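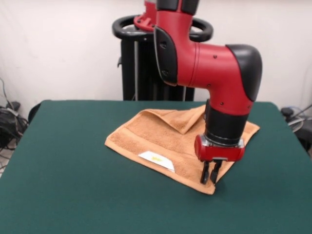
Fig. 1. The red arm over the orange towel, gripper at the near right corner.

Week 5 handout: Reading a product kit before you buy it
Notes by Chun-yin Lo

Okay, so last time we talked about grippers in general and I promised you a real product to pick on. It's the Stevard cloth kit, sold by Van Wyk, and we have it on loan in the Drerevside lab until the end of January. These notes go with the lab session, so bring them along (and bring a pencil, I left gaps in the margins for a reason).

What's in the kit

Stevard doesn't sell you an arm. You bring your own, and they send the stuff that goes on top: the software, a set of practice cloths, a table cover and a fat printed guide. The software is called Prulia, and it's the part you're really paying for. It looks at the cloth, picks a spot to grab and plans the move. Everything else in the box you could put together yourself in an afternoon, and I'll be asking you which pieces you would.

Why a towel?

I get this every year! A towel sounds like baby stuff next to welding or packing boxes. But think about what a box does when you pick it up by a corner. It stays a box. A towel picked up by a corner turns into a completely different shape, and a slightly different one each time you try. So the software can't just remember "the thing is here, turned this much." It has to deal with folds, hidden corners and an edge that may belong to the top layer or the bottom one.

Take a look at Fig. 1 again with that in mind. The far side has a flap folded over toward the near side, with its tip pointing down at the middle of the cloth. If you were writing the rule for "find a corner," would you count that tip? I'd love for you to argue about this before lab. Then look at the near corner, by the fingers, and ask yourself whether it makes a better first grab. There's also a white patch near the front edge with a bit of yellow on it. Patches and labels are a nice test for any vision system — they have crisp straight edges that are not the edge of the cloth.

The table cover

I was ready to make fun of this one. It's a plain green cloth, and Van Wyk charges extra for a spare. After a couple of weeks with it I've come around, mostly. Orange on dark green is about as easy as it gets for telling cloth from table, and the smooth surface gives you a calm background with no pattern to confuse things. My complaint is that it makes the demo look better than your laundry room will. When you read a sales sheet, always ask what was under the object.

The fingers

Two slim black ones in our setup. Thin fingers are good for getting at an edge without shoving the whole towel along, and they're less good once you want to hold something heavy. The guide says Prulia will work with wider fingers too, but you have to redo the grab settings by hand, and that chapter is pretty rough going. Budget a whole lab for it.

What the sales sheet says

Van Wyk's sheet talks about 400 practice folds "out of the box." I read that three times and I still can't tell you if it means 400 attempts or 400 good ones. Our own log has almost 200 attempts in it so far, and I'll hand out a copy so you can work out the success rate yourselves. Decide first what you're going to call a success! Is a fold okay if one corner sticks out? How far? Write your rule down before you open the log, please, and don't change it halfway.

For lab

Work in pairs. Each pair writes one page, as if to a small laundry that already owns an arm and is thinking of buying the kit. Tell them what they'd get, what they'd still need and which claim you'd want to see proved on their own towels. Please don't lean on the cables at either side of the table while you're watching, and stay back from the arm when it's powered.

Pages go in the tray by my door by 2 p.m. on the day of the next lecture.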